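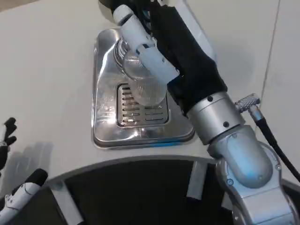 Preguntas frecuentes sobre bandejas de goteo de acero inoxidable

Esta página la mantiene la tienda Sindcombe. Vendemos bandejas, rejillas y accesorios de barra, así que lea las respuestas sabiendo quién las escribe. Hemos procurado que sirvan también a quien ya tiene una bandeja en casa o en el local y no piensa comprarnos otra.

¿De verdad necesito una bandeja de goteo?

Depende de cuánto líquido caiga y de cuántas veces al día. Si sirve cuatro cafés por la mañana, un paño doblado hace el mismo trabajo y se lava a 60 grados. La bandeja empieza a compensar cuando se enjuagan vasos, filtros o coladores en el mismo sitio una y otra vez, o cuando la encimera es clara y cada gota de café o de té deja cerco.

¿Encastrada o apoyada?

La encastrada queda más limpia a la vista y no se mueve. También obliga a cortar la encimera, y ese agujero no se arregla si dentro de un año cambia de idea. La apoyada se levanta, se friega y se guarda. Para un local de alquiler recomendamos la apoyada, aunque la otra nos deje más margen.

Antes de cortar nada, mida la bandeja que ha recibido. Las medidas de los catálogos, incluido el nuestro, unas veces incluyen el reborde y otras no. Nuestro modelo Nelbridge mide 51 cm de largo por 26 cm de ancho con reborde incluido; el hueco tiene que ser menor, y la plantilla viene en la caja.

¿El acabado espejo se mantiene como en las fotos del catálogo?

No. El pulido espejo enseña cada gota seca, cada dedo y cada pasada de estropajo. Recién secado con una bayeta de microfibra queda precioso y le durará hasta el siguiente vaso. Si le molestan las marcas, pida el acabado satinado, que las disimula bastante mejor. Si le gusta el brillo y no le importa repasarlo, adelante.

¿Qué hay de eso de que el acero inoxidable «no se mancha nunca»?

Es publicidad. Se mancha de cal, se raya y puede llegar a picarse si se deja lejía o agua muy salada encima. Las manchitas marrones que aparecen a veces los primeros días suelen ser partículas de hierro de otro sitio (un estropajo metálico, una obra cercana) y salen frotando con una pasta de bicarbonato en el sentido del pulido. Si vuelven siempre en el mismo punto, escríbanos y lo miramos.

¿Cómo se quita la cal?

Vinagre blanco rebajado con agua a partes iguales, unos minutos, y aclarar bien. Secar después. Hay limpiadores específicos, entre ellos el Groltari que tenemos en la sección de limpieza, y funcionan. ¿Funcionan mejor que el vinagre? En cal vieja y gruesa, algo. En la de todos los días no hemos visto una diferencia que justifique el precio. Huele mejor, eso sí.

No mezcle nunca vinagre ni descalcificadores con lejía.

¿Sirve para algo que la rejilla tenga ranuras en lugar de agujeros redondos?

Hemos leído explicaciones muy elaboradas sobre flujo y tensión superficial y ninguna nos ha convencido. En el uso diario, lo que se nota es la limpieza: las ranuras paralelas se repasan con un cepillo de dientes viejo en una sola dirección, y los agujeros pequeños hay que ir buscándolos. A cambio, por una ranura ancha se cuelan posos y hojas de té que luego están en el desagüe.

¿La rejilla se puede sacar?

En la mayoría de los modelos, sí. En el Mridha, no: va soldada. El fabricante lo presenta como ventaja higiénica porque elimina juntas. A nosotros nos parece un incordio, y lo decimos en la ficha. Si va a echar posos de café, no compre ese modelo.

¿Necesito toma de desagüe?

Solo si la bandeja tiene salida inferior. Las ciegas recogen el líquido en un fondo que se vacía a mano. Quien compra una ciega suele prometerse vaciarla cada noche. Cuente con olvidarse, y elija un fondo que no sea muy hondo para que el olvido se vea pronto.

Para las que llevan salida, el tubo tiene que bajar siempre. Un tramo horizontal largo acaba oliendo, por mucho que el vendedor hable de sifones antiolor.

¿Puedo dejar encima coladores, filtros de malla o piezas de plástico transparente?

Sí, para escurrir. Dos advertencias. La malla fina retiene agua bastante rato, sobre todo si se deja plana, y conviene apoyarla de canto. El plástico transparente se vuelve mate con los estropajos y con la cal, y eso ya no tiene vuelta. No culpe a la bandeja.

Y no apoye una cafetera italiana recién retirada del fuego sobre una bandeja encastrada con silicona. Muchas siliconas aguantan temperaturas altas, pero el material de la encimera no siempre, y las blancas amarillean.

¿Va al lavavajillas?

Las rejillas sueltas, sí, con programa de hasta 70 grados. Las bandejas apoyadas también, si caben. El acabado espejo pierde algo de brillo con los lavados repetidos; quien le diga lo contrario no habrá comparado una nueva con otra usada.

¿Qué garantía tienen?

En Sindcombe damos 3 años contra defectos de soldadura y deformación. Las rayas, la cal y los golpes no entran. Tampoco entra el corte mal hecho de la encimera, y es el motivo de reclamación que más veces tenemos que rechazar.

¿Puedo devolverla si no me encaja?

Sí, sin instalar y con la película protectora puesta. Una vez retirada la película no podemos venderla como nueva, así que presente la bandeja en su sitio antes de quitarla. Los gastos de vuelta corren de su cuenta, salvo que el error sea nuestro.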